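Metetti ware

Metetti ware is a kind of hand-thrown tableware, mostly bowls and little lidded pots, made in the hill town of Narnau. I've been collecting it for years, so forgive me if this entry gushes a bit! The name covers anything fired in the old Metetti kiln, whoever threw it.
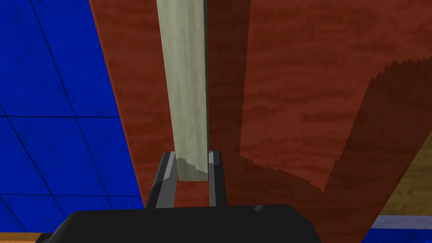 A pale, mottled board, greenish gray

History

The potter Anahera Merrick built the kiln with her cousin Kiri Tomoana, and the two of them turned out 81 pieces in their first season (I own one, a soup bowl with a wobbly foot, and I adore it). Everything was sold from a table outside the bakery. 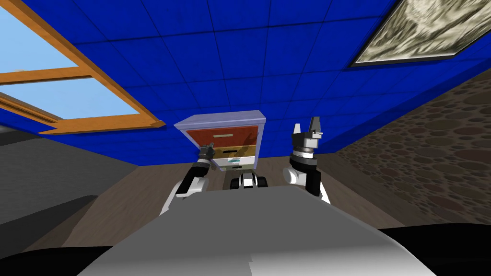
Word got around after Rima Qaisi opened her shop, Tautahi, and started shipping the bowls overseas. By then there were two kilns going, and the yearly output had climbed to 3573 pieces, counting saucers. I think the early stuff is nicer, but my sister swears by the later mugs.

Glaze and marks

The classic glaze is a thick, creamy one called Bremix, brushed on and left bare at the rim. It pools at the bottom of a cup in a way I never get tired of. Look under the foot for a small pressed fern, which was Merrick's mark. Tomoana just scratched a K.
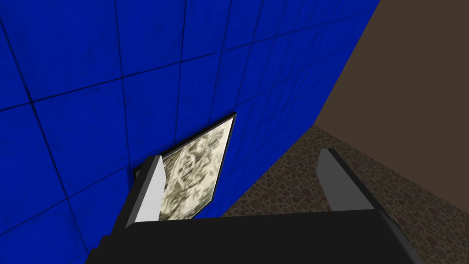
Blue tiled wall with dark grout lines

Collecting

Lidded pots are the hard ones to find, and a lid on its own is worth picking up too. Siu-ming Chiang's handlist has 93 shapes in it, and I'm still missing most of the jugs. Chips on that bare rim are common, so run a finger along it before you pay!

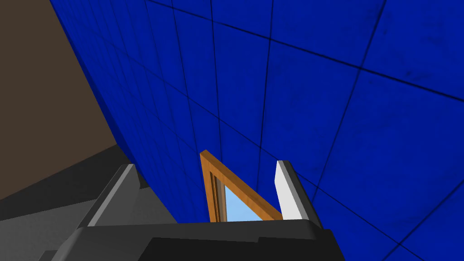
Blue tiles beside a plain brown wall

See also: Narnau slipware; Bremix glaze

Last edited 6/7/25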